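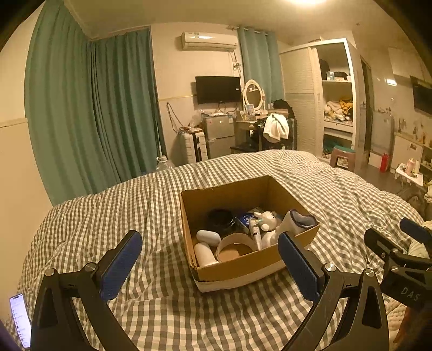 Cardboard box on the bed, open top

Talk notes, town records night — Dradonport library, upstairs room
December 20, 2020

Okay, hi everybody, thanks for logging on and thanks to the few of you in the actual chairs. I'm going to talk for a while about public records requests, mostly the ones I filed with our own city, and then Mayu Takeda is going to take questions with me since she did half of the work and remembers the dates better than I do.

(Wait for the slide. If it doesn't come up just keep going.)

So how I got into this. I got a parking ticket. I wasn't even mad about the ticket! I was mad that the street sign said one thing and the city website said another, and when I called, the person on the phone read me a third thing. I asked where the real rule was written down and she said, well, you'd have to file a request. So I filed a request.

Two months later I had the rule and I also had a question about the license plate readers, because the rule mentioned them and I had no idea we had any. We do. Four of them, as of March. Two on the bridge road, one by the high school, one at the bottom of Flalline Avenue where it floods.

SLIDE — the law in plain words

Go slow here, people write this part down.

You do not have to say why you want a record. You don't have to be a lawyer or a reporter. In our city the clerk has five business days to answer you, and "answer" can just mean a letter saying they need longer. That letter is annoying but keep it, keep every letter. If they say no they have to tell you which exemption they're using. Ask for it by number.

What you ask for has to be a thing that exists. I wasted my first try asking "why did the city buy plate readers," and the clerk wrote back, very politely, that there was no such record. Fair enough. Second try I asked for the contract, the invoices, and the emails between the police department and the vendor, with a start date and an end date. That one worked.

SLIDE — what came back

2,314 pages. I thought it would be maybe forty. They came as one giant scanned file with no search, sideways in places, and I want to say a real thank you to Botond Fülöp, who turned the pages the right way up and got the text out of them over a weekend.

The vendor is a company called Kavo. The contract says plates get kept for thirty days. The emails say the department asked for a year and got it, as a setting somebody switched on, and the council never voted on that. I've read the minutes for every meeting that spring. It isn't in there.

(Pause. Somebody will ask if that's illegal. Say I'm not a lawyer. Thoa Phùng is one and she thinks it's an open question, and her memo is on the handout, page 2.)

I want to be fair to the police department. Captain Vasseur — Corentin Vasseur, some of you know him from Little League — sat down with me for an hour and answered nearly everything. He says the longer window helped on a stolen car case. It may well have. My problem is that a year of where everyone in town drove is a pretty big thing to hold on to, and I'd like the people we elected to have that argument out loud where we can hear it.

SLIDE — Fumiko's case

Got her okay to use her name. Fumiko Hosoda was pulled over twice in the same week over one misread plate, a B taken for an 8. Second time her kids were in the car. She asked for her own stop reports and got them for free, and that's how she found out it was the same bad match both times. She'd moved here from Chiba the year before and figured this was just how traffic stops went.

Don't rush this one. Drink some water.

SLIDE — what to ask for

The contract and every amendment. The retention policy. The audit log, if they keep one, and if they don't, ask for any record of who decided not to. The list of outside agencies with access. Ours is longer than I expected and I'm still waiting on a clean copy.

Fees: ask for an estimate first. Mine started at a scary number and dropped to nothing once I said electronic copies were fine.

Then the sign-up sheet. Next council public comment is three minutes each, and you can bring a page and just read it, I always do. Mayu has the template letter.

Questions — repeat each one into the mic for the people at home.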